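Plush Toys: Frequently Asked Questions

How should the donut plush be cleaned?
Surface washing with a damp cloth and mild soap is recommended. Hastska does not advise machine drying for any item in the Bralia range.

Does the icing pattern vary between toys?
Yes. Drizzle lines and sprinkles may differ slightly from one item to the next. Such differences are not considered defects. 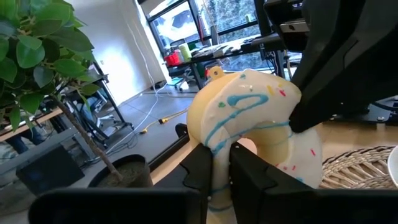 Donut plush with white frosting, light blue drizzle and yellow loop.

May the toy be hung by its loop?
The loop is intended for storage and display only. It should not be used to attach the toy to a crib or stroller.

What is the return period?
Unused items may be returned within 8 days of delivery. Refunds are issued within 3 business days of receipt at our Kurnau warehouse.

Are bulk orders accepted?
Orders of up to 800 pieces may be placed online. Larger orders require written confirmation.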